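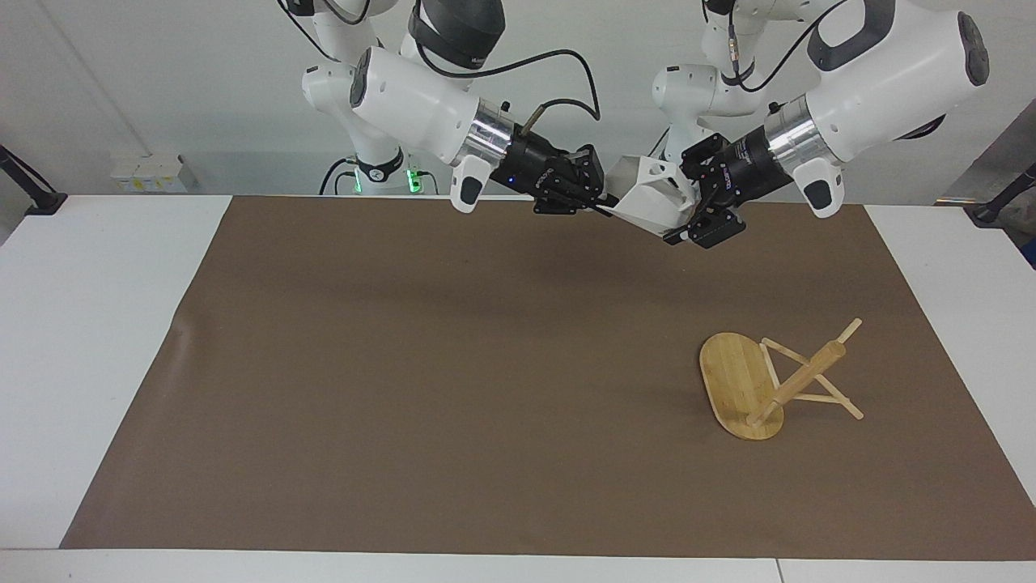

Stuno Kraft Bench Cover, heavy weight
Reviewed October 10, 2022, for the Tarholm robotics club equipment page

Our two-arm project group has been working on handing over and turning objects with both grippers since January. The table is white, most of our printed parts are white, and the vision code did badly with that combination. A brown cover was the cheapest fix on the list. We bought one roll of the Stuno paper and have now used it for 125 logged sessions.

Surface. Matte on both sides. Overhead lights do not produce a hot spot on it, which was the main fault of the gray vinyl mat we used before. Arm shadows are still there but come out soft, and our segmentation threshold no longer needs to be reset when the arms move over the work area. White printed shells separate well from the background. Bamboo is harder. The small display stand in our object set is light enough to pass, but its thin support sticks lose their edges when it lies on its side, and the mask comes back in pieces. Students working with wood or cardboard should test before committing to brown.

Flatness. This is the weak point. The paper comes off the roll with a curl and takes a day under books to settle. Any fold made while carrying it stays as a crease. A faint crease did not affect grasping, but a sharp one tipped a dowel far enough to spoil a pick. Do not fold the sheet for storage.

Grip. Moderate. Light parts slide if a fingertip brushes them sideways. The Longo felt mat we tried for a week holds parts better, but it sheds fibers and our fingertips picked them up.

Wear. A sheet lasts us about 200 runs before scuffing shows up in the difference images. Fingertips that come down too low will mark it and sometimes tear it. I count that in its favor, as the same mistake on a bare table goes into the tabletop.

Results. In the club's two-handed transfer exercise, where both grippers hold a part in the air before one lets go, we have 1,619 attempts on paper. The paper has no effect on the transfer itself. It helps with the first pick, and detection failures at that stage are now rare enough that we stopped keeping a separate column for them.

Fitting. Cut it short of the table on the left, right and front so the clamps stay clear. Tape the back corners only. We taped all four at first and the sheet buckled by the next meeting.

Rating: 7 out of 10. I would buy it again for white or dark parts. For the Istia contest task, which uses tan blocks, we will switch to blue.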